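4/6/20. Thread on the Verotero trial, as a few of you asked what the results mean. I'm a hospital pharmacist, not a virologist. Corrections welcome.

**1/** Verotero is an old tablet for gut parasites. Someone at the Shehu Institute found it slowed the virus in a dish. Plenty of things slow a virus in a dish, bleach included.

**2/** The trial ran at Idgate General. 233 patients, all admitted with a positive swab. Half got Verotero for four days on top of normal care, half got normal care alone.

**3/** The headline says patients on the drug went home sooner. They did, by a day and a bit on average. The paper also says the drug group was younger. That alone could explain the gap.

**4/** Deaths were much the same in both groups. The trial was too small to tell us anything on that either way.

**5/** 20 patients stopped taking it early, mostly for sickness and dizziness. Worth knowing if you're thinking of getting hold of some yourself. Please don't.

**6/** It also clashes with some common heart tablets. We check for this on the ward. A website posting you a box from abroad won't.

**7/** A bigger trial, called Cluvell, has started. It plans to take 2294 patients and is picking who gets the drug properly at random, with the age groups balanced. Results are due in August.

**8/** I know August feels a long way off. Two hospitals near me have already been asked by families why they aren't giving it. The answer is that we don't know if it helps.

**9/** If you take Verotero for what it's licensed for, carry on as normal. My own shop supplier is low but not out. Order your repeat when it's due and no earlier.

**10/** If you've had the virus and are asked to join a trial, read the leaflet and ask what the other group gets. You can say no at any point and your care stays the same.

**11/** Full paper is free to read on the Shehu site. Table 2 has the ages. Muting this for the evening, tea to make.
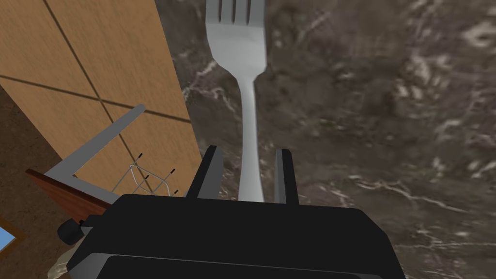
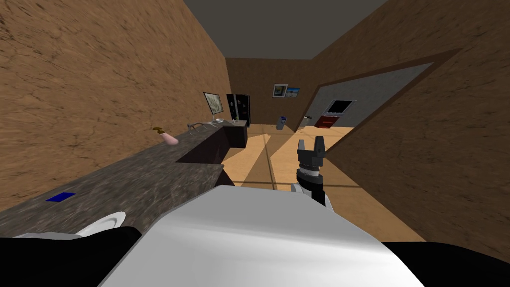
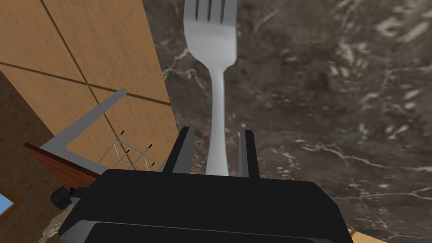 Fork in the first and third, stone worktop on the left in the second.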